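Unit 6: Workspace rules for tabletop manipulation

Lecture notes, second half of the course. Read before the lab session. The safety material from Unit 2 is assumed and is not repeated, apart from the points marked as carried over.

6.1 Scope

These notes cover small arms mounted over a fixed table and handling light objects at low speed. They do not cover mobile bases, shared aisles or anything with a payload that could injure a person when dropped. For those cases the cell has to go through a full risk assessment, and the rules in this unit are not a substitute for one.

Two kinds of rule appear below. A "shall" rule is a condition for running the arm in our lab. A "should" rule is good practice: you may depart from it, but the departure goes in the run log with your initials. The wording follows the usual habit of standards documents, and you will be expected to use it the same way in your own procedures.

6.2 Terms

Work surface: the top face of whatever the objects rest on during a run. If a board is placed on the table, the board is the work surface and the table is not.

Fixture: anything that locates the work surface relative to the robot base.

Home pose: the pose in which the arm waits between runs, clear of all objects.

Approach height: the height above the work surface at which lateral motion stops and vertical motion begins.

Keep-out margin: the strip along each edge of the work surface in which no object may be placed and no tool motion below approach height may be commanded.

Reset: the return of all objects to a permitted starting arrangement.

Students often use "reset" and "home" as if they were the same. They are not. An arm can be home while the objects are in any state at all.

6.3 Fixing the work surface

The work surface shall be located by hard stops or fasteners, and friction alone is not accepted. A board that creeps one hole pitch over a long session will give you data that look like a calibration fault, and most of an afternoon can go into chasing it.

Perforated tables are convenient for this purpose. Hole positions give a repeatable grid, and a stop can be written down by row and column. Record the stop positions on the setup sheet before the first run and check them after the last. If the two readings differ, every run in between is suspect.

The height of the work surface shall be measured after the board is fixed, at the four corners and at the center. Enter all five values. The floor limit in the controller is set from the highest of them, never from the average. A jointed board made up of planks can have a slight step at a seam, so add one reading on each side of any seam that crosses the working area.

Surfaces with strong grain or pattern should be avoided where a camera is used for edge detection. If such a surface is used anyway, collect a background set without objects first, 100 images at minimum, under the same lighting as the runs.

6.4 Objects and spacing

Objects shall be listed by shape and color on the setup sheet. Color alone is not an identifier, and neither is shape alone, if the set contains repeats of either one. Write "green star" or "green cylinder" in full. In the Nostoren exercise last term, one team entered only "green" for an entire session and could not say afterward which of two targets the arm had been sent to.

Minimum spacing depends on the task:

Grasping: the open width of the gripper plus a clearance on both sides.
Pushing with a single rod: the diameter of the rod plus a clearance on the side of approach.
Separation tasks: no minimum, but the start arrangement is recorded as crowded.

Crowded arrangements are permitted, and for pushing tasks they are often the point of the exercise. What is not permitted is recording a crowded arrangement as a spaced one. The two are analyzed separately.

Occlusion is a related matter. A tool that comes down between the camera and an object will hide part of it, and the perception code may then report a narrower object, a different shape or two objects in place of one. The acceptance rule is simple: if the tool hides any part of a listed object at the start pose, either raise the tool and take the reference image again, or mark the object as occluded.

6.5 Tool contact rules

A rod tool has no jaws to open, so an error in height is passed directly to the surface. The following apply to all rod tools.

a) The tip shall be rounded. Square-cut rods are not accepted.
b) The tip shall not touch the work surface in any commanded pose.
c) Lateral motion below approach height shall be at the reduced speed setting.
d) Contact with an object that is not the target shall be logged, whether or not the object moved.
e) The mount shall be checked for play before each session. Hold the rod near the tip and press gently in two directions at right angles.

Rule d) is the one most often broken. Small contacts look harmless, but a block turned by a few degrees changes the next push, and without a log entry the cause cannot be recovered.

6.6 Worked case: reading an arrangement

The case below is used in the lab briefing. Apply 6.4 and 6.5 to it before you read the remarks.
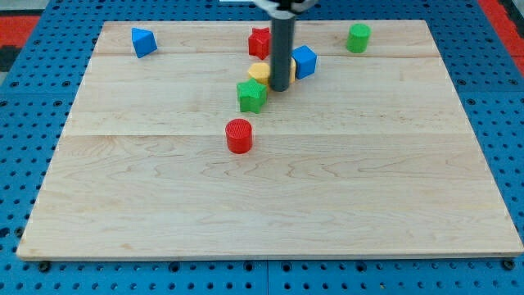
Sosina Tsegaye

Start with the identifiers. Stars appear in red and green, cylinders in red and green as well, and blue is shared by a cube and a triangular block. Both attributes therefore have to be written out for every entry. The yellow piece is partly hidden by the rod and its shape cannot be settled from this view: it may be a short cylinder or a hexagonal piece. The correct entry is "yellow, shape unconfirmed, occluded." Do not copy the shape from an older sheet.

Next, spacing. The blue triangular block and the green cylinder stand well apart from the rest. The rod tip is among the other blocks, near the green star, the yellow piece and the blue cube. For a pushing task this is a crowded arrangement, and the first commanded motion should be straight up to approach height. A sideways start from here would invite an entry under rule d).

Last, the use of the board. The near half is free, so there is room for a separation task that brings objects forward one at a time. The keep-out margin still applies along the front edge. Note the two black fasteners in the table at the front corners of the board; their hole positions belong on the setup sheet. Whether the board is also held at the back has to be checked at the table.

6.7 Records

Each session produces one setup sheet and one run log. The Jemal template is preferred, though any format is accepted if it contains the following:

Operator and observer
Tool type, tip condition and result of the play check
Stop positions, before and after
Surface heights
Object list, with occluded items marked
Start arrangement, spaced or crowded
Every stop, with cause

Logs are kept for the full course and may not be overwritten. Corrections are made by a dated line under the original entry - never by deleting it. A run with no stop cause entered is counted as void, even if the task was completed.

Sessions are limited to 249 runs on one setup sheet. After that the heights are measured again and a new sheet is opened. The rod tip is inspected every 2,000 runs and replaced if there is a flat you can feel with a fingernail.

6.8 Preparation for the lab

Read 6.4 and 6.5 again and bring a blank setup sheet. Groups on the Tilley bench will use the rod tool, and groups on the Hurnent bench will use the two-finger gripper and need the grasping clearance from their own tool drawing. Trefor Rees will check the sheets at the bench before power is enabled. A sheet with missing heights will be handed back, and the group may start once it is complete.

Notes revised 2025-03-22. Section 6.5 e) is new in this revision.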